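Reading time: 2 minutes

Cable storage fails at the sorting stage. Callum Sedgwick, who fits out small offices in Sowerby, empties the whole drawer on to a clear table and separates each lead from the tangle before any container is chosen. Adaptors stay with their cables until both ends have been traced.

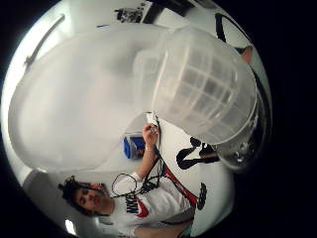

Coils should be wide, with no sharp bend at the plug. Sedgwick allows 6 leads to a tub and labels the plug end. Translucent plastic is preferred, as the contents can be checked with the lid on. Anything unidentified by October goes to the recycling point at Rarnden.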